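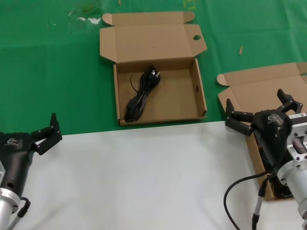 October, evening. The parish archive at Risum was closed to readers today so that the transfer of the Bunness deposit could go forward. The office opened at the usual hour and the heating was on by eight, although the north room did not become comfortable until after lunch.

The deposit stands at 121 bound ledgers, with a quantity of unbound papers not yet listed. The ledgers cover the running of the Bunness ferry and its landing, and the earliest volumes are in better condition than the later ones. The paper supplied to the ferry office changed at some point before the last war, and the cheaper stock has gone brown along the edges. Four volumes were set aside for the conservator. Two of these have lost their spines, and the other two show old mold that must be examined before they are placed near anything else.

A question arose over the numbering. The former owners marked the ledgers by landing stage and then by year, while our own practice is to number straight through. It was decided to keep the old marks in the catalog as a second reference. Readers who come to us from the MacKinnon papers will know the old marks and will ask for volumes by them, and it would be unhelpful to refuse them.

Work stopped for half an hour at noon. The rain was heavy by then and the gutter above the side door overflowed again. This was reported in the spring and is reported again herewith.

In the afternoon the fare books were checked against the handlist. Five entries on the list could not be matched to any volume. It is possible that they were never sent – the covering letter speaks of "such books as could be found" – and a polite inquiry will be made. One fare book records charges for sheep, carts, and "persons with instruments," the last at a higher rate than persons without. No explanation is given in the volume. The entries for January are thin in every year, as might be expected of an open crossing.

The Groltar shelving has not arrived. The supplier now gives next month. Until then the ledgers will remain on the long tables in the north room, flat, and no more than four deep, with the blinds down.

The reading room will reopen tomorrow at ten. The notice on the front door is to be taken down before then, and the key to the map press returned to its hook.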